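4. Fitting and checking the fingers

Applies to the Toldale two-finger gripper on the Nevness arm, shop build, revision of 02/01/2018. Read section 3 first if the wrist plate has not been squared.

4.1 Switch off the arm supply and wait 30 seconds before touching the wrist connector.

4.2 Set the gripper on the wrist plate with the cable exit facing the elbow. Start all four screws by hand, then tighten them in a cross pattern.

4.3 Restore power and run the homing routine. The fingers open fully, then close until the pads meet.

CAUTION: Keep hands clear during homing. The force limit is not active until the routine ends.

4.4 Check the seam with the fingers closed. The two halves should meet along their full length. If one tip leads the other, loosen that finger, shift it and repeat 4.3.

Note: Scuffs along the seam are normal wear and need no action. Replace a finger if a chip reaches the tip.

4.5 Set the closing force to 7 in the Manodent panel. Higher values crush soft items such as sponges - lower values drop them when wet.

4.6 Rotate the wrist 90 degrees each way and watch the cable for pull.

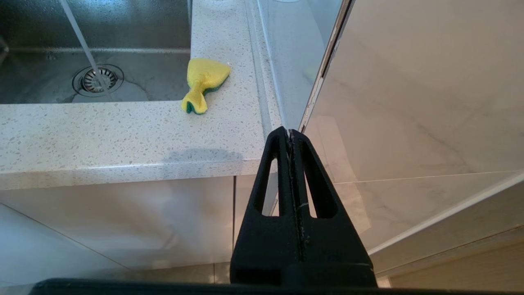 4.7 For work at a sink, keep the wrist joint above the counter edge at all times. The fingers tolerate splashes. The wrist housing is not sealed.

4.8 Save the pose as SINK_START and enter the force value in the build log. Changes to the saved poses go through Dumisani Kekana.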